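Home | Archive | Town Stuff | Contact

The boycott of Marsden's, and why I'm still not sure what it's for

I drove past the Marsden store on Wednesday and there were 63 people on the sidewalk, if you believe the organizers. The store manager says fewer. I didn't count, and I doubt either of them did.

The complaint is simple enough. Marsden gave money to the campaign to rezone the Lirnodham lots, the rezoning would let Marsden build a second store there, and the people who live next to the lots would like it to go away. Fine. I'd be annoyed too. But the flyer I was handed listed 4 demands, and only the first had anything to do with zoning. The others were about self-checkout, plastic bags and the music.

Naomi Nyanda, who is running for the Anside council seat, turned up with a bullhorn and told everybody to shop at Fomholm instead. Does she know who owns Fomholm? I looked it up when I got home, and one of the two partners wrote a letter to the paper in February backing the very same rezoning. I emailed her campaign to ask about that and got an auto-reply thanking me for my support. I hadn't offered any.
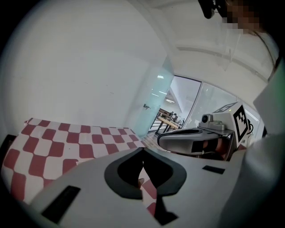
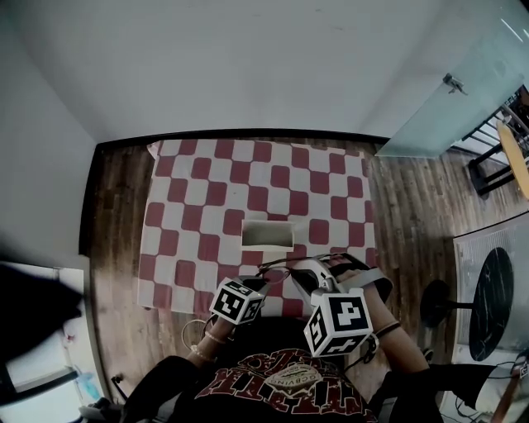
Red-and-white checks in both.

Marsden doesn't come out of this looking great either. Their statement says the donation was made "in the interest of community dialogue." Companies don't write checks to a ballot campaign because they want dialogue. They want the lots. Say so and let people vote on it.

What bugs me is how fast it turned into a loyalty test. A woman coming out with a cart full of diapers got yelled at by a man who, I'm fairly sure, buys his gas from the Marsden pumps every week. She yelled back, and I can't blame her. The whole thing lasted eight minutes and made the evening news as a "clash."

I'll probably vote against the rezoning. I'll also probably keep buying my coffee there, at least until someone shows me a store in this town that isn't in on it.

Comments

Naledi Zwane: I was there and the music demand was a joke. You'd know that if you'd asked.

dee_p: It's printed on the flyer, Naledi.

oldporch: Fomholm's prices are worse anyway.

Last updated: Wednesday, 8 p.m.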